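Why Do You Get a Scab?
57 shares

I fell off my scooter last month and took a big scrape out of my knee. It stung like crazy! But while I sat on the curb feeling sorry for myself, my body had already started on the repairs, and I think the way it does that is one of the coolest things in all of science.

Your skin is like a raincoat you never take off. It keeps water in and germs out. When you scrape it, you also break some tiny blood vessels (those are the little tubes your blood travels in), and that's why you bleed.

The first thing those tubes do is squeeze themselves narrower, so less blood can get out. Then come the platelets. Platelets are teeny bits floating in your blood, much too small to see, and when they reach a broken spot they get sticky. They grab the edges of the hole, and they grab each other, until there's a plug.
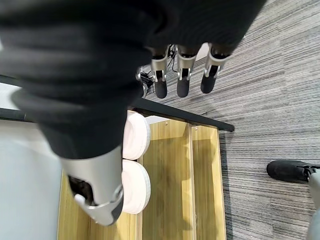 Three silver fingers with rounded black tips.

A plug made of platelets is a bit wobbly, so your blood adds threads called fibrin — say it FY-brin. The threads crisscross like a net and trap blood cells in it. Now you have a clot. When the top of the clot dries out and gets hard, that's your scab!

Under the scab, things get busy. White blood cells gobble up germs and bits of dirt. The skin around a cut can look pink and feel warm while this is going on, and a little of that is normal. New skin cells grow in from the sides and creep along until they meet in the middle.

My friend Nia asked me if it's okay to pick a scab. I know, I know, it's so tempting. But if you pull it off early you can tear the new skin and start the bleeding again, and germs can get in. Let it drop off when it's ready — a small one often takes a week or two.

When you get a scrape, tell a grown-up, wash it gently with clean water and put a bandage on. If it won't stop bleeding, or it gets more sore, more swollen or oozy, a grown-up should call the doctor.

My knee is fine now, by the way. There's just a shiny pink patch where the scab used to be.

839 likes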